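Maxine Hollis
March 17, 2018

1/ I've been asked for my opinion on the Prinirov result, the "93 per cent" disassembly number everybody's passing around. I've spent two weeks re-running the protocol and I have opinions. Long thread, get a tea.

2/ The claim in short: a learned policy takes parts out of old desktop PCs and puts them in holders, with no part-specific programming. Trained on 2163 demonstrations. Tested on 252 trials. Those are the numbers on the poster, and I have no quarrel with the counting.

3/ My quarrel is with what counted as a trial. Read the appendix. A "trial" starts with the gripper already hovering over the right part of the machine. Somebody drove it there. The hard bit of the job, finding the thing in a case full of stuff, is done before the clock starts.

4/ And it's a lot of stuff. Consider what the wrist camera has to cope with over a board: memory slots, expansion slots in white and black and blue, capacitors everywhere, a skinny red cable wandering past the ports. Most of it is long and narrow and runs in the same direction.
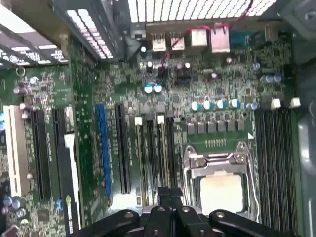
Part one: the starting position problem

5/ So we started the arm from further back. Same policy weights (Yevhen Lysenko got them from the authors, who were very decent about it), same gripper, same model of camera. The only change was the start pose.

6/ Success on memory modules fell off a cliff. I'm not posting our percentage yet as we've only done one batch and I'd be a hypocrite. But when it failed it mostly failed the same way. It went confidently to the wrong slot and closed on air.

7/ That's a searching failure. The grasp itself is pretty good, and I want to be fair about that. Put the fingers in the right neighbourhood and it does the fiddly part better than anything I've scripted.

8/ Vitalii Kravets reckons I'm being harsh and that "the start pose is a reasonable scoping decision." Fine! Then put it in the abstract. The abstract says "end to end." One of the ends is missing.

9/ Second thing. The paper calls the work area "unstructured." Our copy of their layout has the tower on its side with the panel off, interior up, and a printed plate next to it with purpose-made holders for the parts. Every holder is a different shape, and each one tells the part where to go.

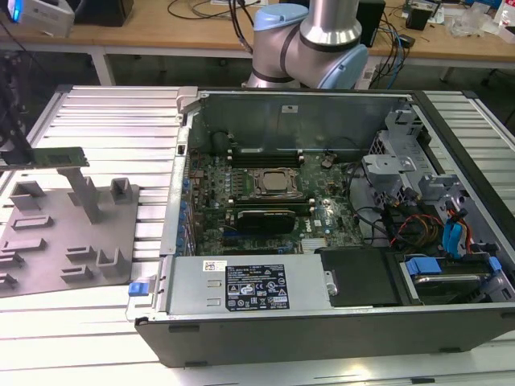
10/ I'd call that a semi-structured cell, and I'd say so without embarrassment, as fixtures are how real work gets done. What bugs me is claiming the robot learned to place parts neatly when a good share of the neatness was printed in grey plastic ahead of time.

11/ Demyd Bondarchuk asked the obvious question at our group meeting: what happens if you take the plate and mount it somewhere else? The authors say placement "generalizes to novel fixture poses." Their novel poses are all within 5 cm of the training pose. I went and checked the supplementary table twice.

12/ Five centimetres is a nudge. If I nudge your coffee mug five centimetres I haven't tested whether you can find the kitchen.

13/ So our next batch has a board standing up, with slots, frames, a bracket and a tray fixed on the face. The idea is boring on purpose. Similar sorts of holder, different direction for gravity. If the policy has a notion of "slot," it should at least line up. If it has memorized a path above a flat plate, we'll see that too. 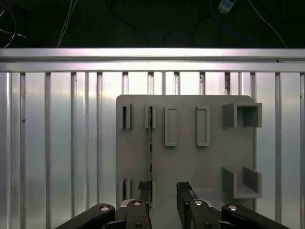 Hollis Group, Manipulation and Replication Team
Department of Mechanical Engineering

14/ (Yes, that's the new team name. We used to be "Robot Learning" but so did everyone.)

15/ What would change my mind: upright board, start pose pulled back, cases the policy hasn't seen, and a person who isn't an author pressing go. If it holds up at even half the poster number I'll say so here and buy Yevhen lunch. He's betting on the robot.

16/ What won't change my mind: another video at 8x speed. I've had three sent to me since yesterday. I like the music.

17/ A couple of people have brought up the Hjaltadóttir replication as a point in the authors' favour. It's careful work. It also used the authors' start poses, straight out of the released file. So it confirms the number and says nothing on whether the number means much. Same goes for the Vimevell benchmark entry.

18/ Reply to Taras Ivanyshyn, who asks if any of this matters for recycling shops. I think it does. A shop gets towers in whatever order they come off the truck, in different makes and with different cable messes. It would pay for finding and sorting. If a person has to steer the arm to each part first, that person might as well pull the part.

19/ Cost, for those asking: the printed fixtures are cheap. The time isn't. We've planned 700 trials across the two board positions, and resetting by hand between them is most of the labour. Pulling memory out is quick. Putting it back the same way every time, so the next trial is fair, is slow and dull.

20/ Also, please report your resets. The paper doesn't say who reseated the parts or how firmly. A module that's only half clicked in comes out a lot easier than one that's been sitting in an office PC for years. I can't tell which kind they were pulling, and neither can you.

21/ We'll put up all the raw trial logs in June, including the ugly ones and the ones where I typed in the wrong pose. The fixture files will go up with them. If you've run this on your own arm and got something different from us, my inbox is open, and I'd sooner hear it before we write it up than after.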